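Search posts, people, tags
Filed under: Weekend Cooking

1/ Seven loaves in and I finally get sourdough rye! Dense, sour, a crust you can hear from the next room. So happy.

2/ I let the starter go 18 hours this time (the Soomro flour is thirsty, so I added more water) and wow, the bubbles.

3/ Caraway goes in with the salt. Toast it first, please, it smells amazing!

4/ Then wait a full day before slicing. I know. I KNOW. Totally worth it with cold butter and pickles.

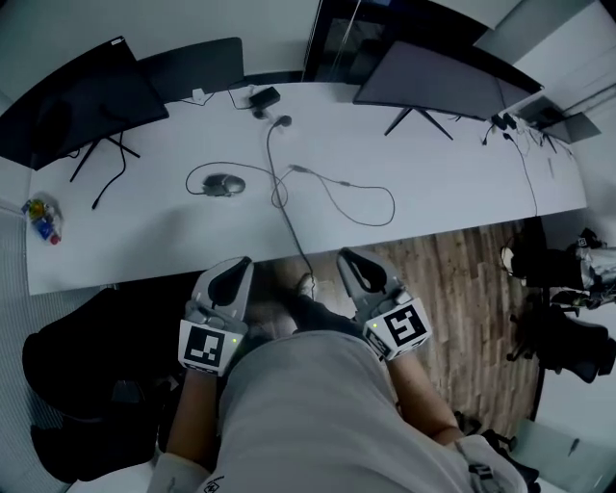
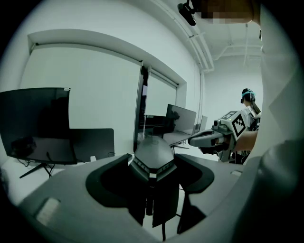
Amândio Bastos: does the long rise work with whole wheat too, or does it get too sour?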